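Chapter 7
Knowing When You Are Done

Ask a beginner to write a program that makes a robot put the ketchup on the plate, and the beginner will write the part where the robot picks up the ketchup. This takes a week and is very exciting. Then comes the part where the robot carries the ketchup to the plate, which takes an afternoon. The last line of the program says return SUCCESS, takes four seconds to type, and is wrong.

This chapter is about that last line.

You met most of the machinery in Chapters 4 through 6. You have a planner that turns a goal into a list of skills, a controller that turns each skill into joint motion, and a perception module that looks at the table and reports its opinions. What you don't have yet is anything that connects the end of a skill to the beginning of the next one, other than optimism. A surprising number of working systems run on optimism. They work on the day of the demo and on no other day, and their authors move on to other jobs with excellent references.

7.1 Three programs that believe they succeeded

Consider the skill place(object, target). There are three common ways to decide that it has finished.

The first is to watch the arm. If the joints reached the angles you asked for, within tolerance, the skill is done. We will call this the motion check. It is cheap and fast, and it tells you where the arm is. It has nothing to say about the ketchup. An arm that dropped its bottle halfway across the table will reach the target pose with perfect accuracy, perhaps a little better than usual, as it is carrying less.

The second is to watch the gripper. If the fingers were held apart by something on the way over and are fully open now, an object has presumably been let go. This is the grasp check. It is a real improvement, and it catches the empty-handed case above. It can't tell you where the object went after the fingers opened, or whether it was the object you wanted. A raspberry and a bottle cap feel much alike to two rubber pads.

The third is to look at the table. Perception runs again, finds the object, finds the target, and works out whether one is on the other. This is the effect check, and it is the one you want. It is also the slow one and the one that goes wrong in the most interesting ways, so most of the chapter belongs to it.

Mervyn Gosling, who maintained the task executive in the Sulemana planner for longer than was good for him, kept a log of every run in which the software reported success and a human looking at the table disagreed. By the time he stopped there were 211 entries. He had sorted them by cause, and the largest group by far bore the heading "arm was very pleased with itself." Those were the motion checks.

7.2 What "on" means

Suppose you go with the effect check. You now have to write down what it means for a bottle to be on a plate, and you will find that you have never thought about it.

Here is a first attempt, in the predicate notation from Section 5.3:

on(a, b) is true if the center of a, seen from above, lies inside the outline of b, and a is higher than b.

Try it on a few cases before you read further. A bottle standing in the middle of the plate passes, and so does a bottle lying down. A bottle lying with its middle on the plate and its cap over the rim passes too, though your grandmother might have something to say. A bottle held in the gripper 12 centimeters above the plate passes with flying colors, and here we have a problem. The program will declare success while the arm is still holding the object, skip the release, and go off to fetch the strawberry with its hand full.

The usual repair is to add a condition:

on(a, b) is true if the center of a lies inside the outline of b, the bottom of a is within contact distance of b, and a is not held.

The third clause borrows from the grasp check, which is why we didn't throw the grasp check away. Good executives use all three. The motion check decides when it is worth asking, the grasp check rules out the silly answers, and the effect check settles the matter.

Look again at the goal, too. "Put the ketchup on the plate" names one plate. If the table has two, your predicate needs to know which was meant, and so does the person who typed the instruction, who almost certainly doesn't.

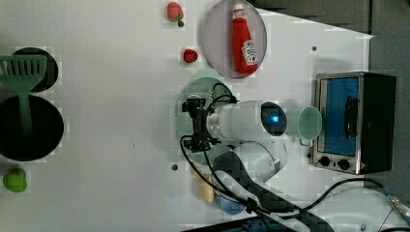 7.3 The arm is in the way

An overhead camera has one great weakness, and it is bolted to the table. At the moment you most want to look at the target, the arm has just finished working there and is hanging over it. Perception then does one of two things. It reports that the plate is missing, or it reports half a plate with great confidence.

Neither is a bug in perception. A pale green plate with a black gripper above it really does show less green than it did a minute ago. The mistake is in the executive, which treats "I don't see it" as "it isn't there." Your world model therefore needs three values for every fact: true, false and unknown. The unknown value should be sticky in the right way. If a plate was seen before the arm moved in, and the arm now covers the spot, the plate keeps its old position and loses some of its certainty. It doesn't vanish, and above all it doesn't trigger the recovery behavior for vanished plates, whatever yours may be. (The one in Mondix, the exercise software for this book, used to sweep the gripper slowly across the table looking for it. We have since removed this.)

There are two ways to turn an unknown back into something useful. You can wait for the arm to move on to its next job and check late, or you can order a retreat, moving the arm clear for the sole purpose of looking. Checking late costs nothing until it finds a failure, and then you have to undo whatever came after. Retreating costs time at every step. In a task with 60 placements, a retreat of two seconds each adds two full minutes, during which visitors will ask you whether the robot is broken.

Section 7.4 gives a rule for choosing between them, based on how hard each step is to undo. Section 7.5 deals with checks that disagree with each other, and Section 7.6 with the retry, a fine idea that has knocked over more ketchup than all other ideas combined.

Before you go on

Open the place skill you wrote for Chapter 6 and find every line that returns SUCCESS. Next to each one, write down which of the three checks it depends on. If the answer is none, leave the line as it is for now, and keep a copy. You will need it for Exercise 7.2, where we run it with the gripper unplugged and record what it says.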